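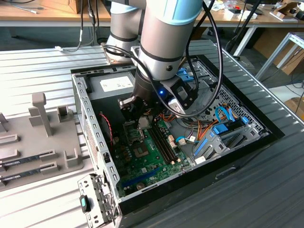
Montserrat Collado asked that the draft pitch count rule be taken before the registration items, as pitchers would need it settled ahead of the March camp. Agreed.

Plengate Baseball League
Minutes of the rules meeting, 21 December 2022
Clubs represented: Plengate, Lelilent, Szabo, Prerkport

1. Previous minutes
Accepted with one correction. The protest at item 6 was lodged by Szabo, not Prerkport.

2. Pitch counts
The draft sets a limit of 75 pitches per day for under-15 players. A pitcher who reaches the limit during an at-bat may finish that batter. Lelilent asked whether a pitcher moved to another position could return to the mound in the same game. The present rule is silent. Wording to be added: a pitcher removed from the mound may not return to it that day.
Scorers from both clubs are to compare counts at the end of each half-inning. Where the counts differ, the home scorer's figure stands.
Moved Prerkport, seconded Lelilent. Carried.

3. Run limit
Prerkport proposed ending games when a side leads by 10 runs after five innings. Szabo preferred 15 runs after four and 10 after five. The Szabo version was put as an amendment and carried, three clubs to one. The amended motion was carried without dissent.

4. Rosters
Maximum roster stays at 22. Players added after the first round must be registered by noon on the day before the game. M. Collado noted that two late forms last season had no date of birth. Incomplete forms will be returned to the club and the player will be ineligible until the form is resubmitted.

5. Umpire fees
No change to the plate fee. The travel allowance for Prerkport games was deferred, pending distances from the umpires' coordinator.

6. Grounds
Plengate reported that the visitors' bullpen mound is below regulation height. The league will contribute $1000 toward clay and a new rubber, payable on receipt of the invoice. Work to be finished before the first home game.

7. Other business
Lelilent requested a bye in the second round. Referred to the draw meeting.

Actions
M. Collado: circulate revised wording for items 2 and 3.
Plengate: forward mound quote.
All clubs: return ground availability forms.

Meeting closed 9:10 pm.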